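Chapter 7
Deductibles, Limits and the Sharing of Loss

Learning objectives

After studying this chapter, students should be able to:
Define a deductible and distinguish it from a policy limit.
Calculate the payment due on a simple property claim.
Explain how replacement cost and actual cash value lead to different settlements.

Introduction

An insurance policy seldom pays every dollar of a loss. Most contracts leave a first portion with the policyholder and place a ceiling on what the insurer will pay. These two terms - the deductible and the limit - shape the price of the policy and the conduct of both parties after a claim is made.

Consider the case of Geeta Dixit, who rents a small shop in Kodport and insures its contents with Zilton Mutual. In March a pipe bursts above the stockroom. Her policy carries a flat deductible, which is subtracted once from the covered loss, regardless of how many items were damaged. Had she bought a percentage deductible of 5 percent, the amount would instead depend on the insured value of the contents.

The adjuster, Walter Apaza, must also decide how each item is to be valued. Under replacement cost, the insurer pays the price of a new item of like kind and quality. Under actual cash value, it deducts depreciation. A display cabinet with an expected life of 10 years, damaged after 2 years of use, would be settled at a lower figure on the second basis.

Section 7.1 begins with the flat deductible. Valuation of contents, including low-cost household goods, is treated in Section 7.2.
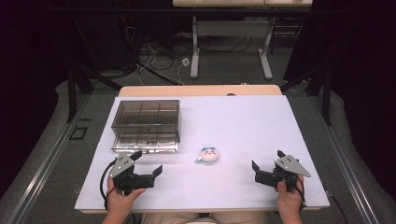 Figure 7.1 Small personal property: a divided plastic storage box and a plush toy.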